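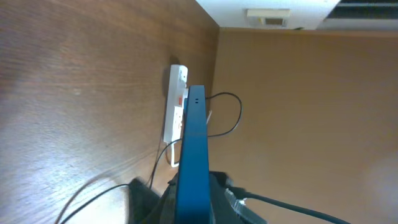 Reddish-brown wood grain against a plain tan panel

Purero Hardwax Oil, Satin

If you have ever sanded a tabletop down to bare wood, wiped it with a damp rag and thought "I wish it would stay that color," you will get along very well with this oil. Purero is a blend of plant oils and hard waxes that soaks into the wood and leaves a thin, low-sheen coat on top. You can feel the grain through it, and it's a joy to put on – we've been finishing our own shop benches with it since February and we're still finding things to oil!

It suits tabletops, shelves, cabinet doors, stair treads and interior paneling. It isn't made for decks or garden furniture, and we wouldn't put it on a shower bench either.

Colors

Clear warms the wood the way any oil does, so expect cherry and mahogany to go a good shade deeper. Raw has a touch of white pigment in it and keeps maple and ash close to how they look unfinished. Russet is the newest of the bunch and it's gorgeous on plain birch, which can look a bit washed out on its own. All three can be mixed with each other, and Ludivine Vidal in our color room is always happy to talk through a blend if you send her an offcut (write the species on the back, please, she gets a lot of mystery wood).

Try your color on the actual piece, somewhere out of sight. Two boards from the same stack can take it very differently.

How to put it on

Sand to 120 grit, or 150 for furniture. Going finer closes up the surface and the oil has a hard time getting in. Vacuum well and skip the tack cloth.

Stir the can from the bottom. Don't shake it.

Work a small amount in with a white pad or a lint-free cloth, along the grain, and keep spreading until it stops moving easily. Wait 10 minutes, then wipe off everything that's still sitting on the surface. Most people use far too much the first time. A tablespoon goes a surprisingly long way.

Leave it overnight with a window open. Second coat the same way, only thinner. Shelves are usually fine with two coats, but a kitchen table deserves a third.

Light use after a day, coasters and care for the first week, full hardness after two.

Please read this part: oily rags can heat up and catch fire by themselves. Lay them out flat outdoors until they are stiff, or drop them in a metal can full of water and put the lid on.

Repairs

Our favorite thing about a hardwax oil is how easy it is to fix. A ring or a scratch doesn't mean stripping the whole top. Scuff the spot by hand with the same grit you finished with, feather it out along the grain, rub in a little oil and wipe it back. Custódio Coelho, who restores café furniture and has been buying from us for years, does his touch-ups with the tables still on the floor before opening time.

For everyday cleaning use a damp cloth and a drop of mild soap. Leave the vinegar in the kitchen.

Sizes and coverage

Sample pouch, enough for a drawer front or two
Half-pint can, covers up to 40 square feet, one coat
Quart can, covers up to 104 square feet, one coat

Coverage is for smooth, dense hardwood. Pine and old, thirsty boards will drink more on the first coat.

Goes well with

Sedgwick white pads, thin, pack of five
Raseo opener and stir stick set
Jotetell wood soap, unscented

Common questions

Can I use it over varnish? No, the oil has to reach bare wood. Sand or strip first.

Does it smell? A bit like linseed and beeswax while it dries, and then it fades over a few days.

Will it yellow? Clear will, slowly. Raw much less so.

How long does an open can keep? A year if you clean the rim and press the lid down tight. If a skin forms, lift it off and strain what's underneath.

Questions about a particular wood or an old finish can go to Yaneth Villanueva at the order desk. Send a photo taken in daylight if you can.

Page updated 28 June 2024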